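Does Sugar Really Make You Hyper?

Think about the last birthday party you went to. There was probably cake, and maybe a bowl of sweets. Somebody was running in circles and shouting, and a grown-up shook their head and said, "It's all that sugar!"

Grown-ups say this a lot, and they sound very sure. But how do they know? Being sure of something is easy. Finding out whether it's true is much harder, and plenty of people skip that bit.

So let's be awkward and ask some questions.

What is sugar, anyway?

Sugar is a kind of food your body can use for energy. There is sugar in fruit and milk as well as in sweets and fizzy drinks. Your body breaks down bread, rice and potatoes into a type of sugar too. It goes into your blood, and your blood carries it to your muscles and your brain.

You can see why people believe the party story. Sugar gives you energy, running about uses energy, so sugar must make you run about. It sounds sensible, doesn't it? Lots of wrong ideas sound sensible. Petrol gives a car its energy, but filling the tank right up doesn't make the car go faster.

Your body also has a clever way of keeping things steady. When there is more sugar in your blood than you need, a part of you called the pancreas sends out a chemical called insulin. Insulin helps move the sugar out of the blood so it can be used or stored for later. (In people with diabetes this doesn't work in the usual way, so they have to take special care.)

How would you test it?

Suppose you gave your little cousin a bag of sweets and then watched him bounce on the sofa. Would that prove anything? I don't think so. Perhaps he always bounces on the sofa. Perhaps he was excited because you were there.

A fair test needs two groups of children. One group gets something with sugar in it. The other gets something that tastes just as sweet but has a sweetener in it instead. The children mustn't know which one they've had, and the people watching them mustn't know either. If anybody knows, they might see what they expect to see.
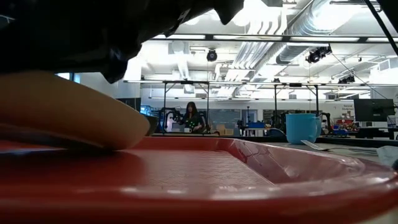

Scientists have done tests like this a good many times. When they put the results together, they could not find that sugar changed the way most children behaved. The children who'd had sugar were no wilder than the ones who hadn't.

There was one test I like very much. Some parents were told that their children had just been given a sugary drink. It wasn't true, and there was no sugar in it at all. Those parents still said their children were more hyper than usual! The sugar was only in the parents' heads.

Why do parties go wild, then?

Look at what else is going on. There are friends, games, loud music and balloons. Bedtime might be late. You would probably get excited at a party if the only food was celery. The cake just happens to be on the table at the same time, so it gets the blame.

Two things happening together doesn't mean that one made the other happen. People wear sunglasses and eat ice lollies in June, but sunglasses don't make anyone hungry for lollies.

Should I believe what it says on the packet?

Be just as fussy about packets as you are about grown-ups. Imagine a snack bar called Protonix Power. The front says "500 children tried it and felt full of energy!" Hmm. Did they eat the bar before lunch, when any food would have helped? Were they given a different bar to compare it with? Who asked them, and was it the people selling the bars? A big number looks impressive, but it can't rescue a test that wasn't fair. Even 1115 children wouldn't help if they were all asked a silly question.

The same goes for websites, videos and, yes, pages like this one. You are allowed to wonder whether I've got it right. Ask a teacher or a librarian to help you look it up somewhere else.

So can I eat as many sweets as I like?

Nice try. Sugar may not turn you into a whirlwind, but it is bad news for your teeth. Tiny living things called bacteria feed on it in your mouth and make acid, and the acid makes holes. If you fill up on sweets you may also have no room for the foods that help you grow.

Try this at home

Pick something people in your family always say, such as "You'll catch a cold if you go out with wet hair." Write down how you could test it fairly. You don't have to do the test. Just see whether you can work out what the second group would need to do.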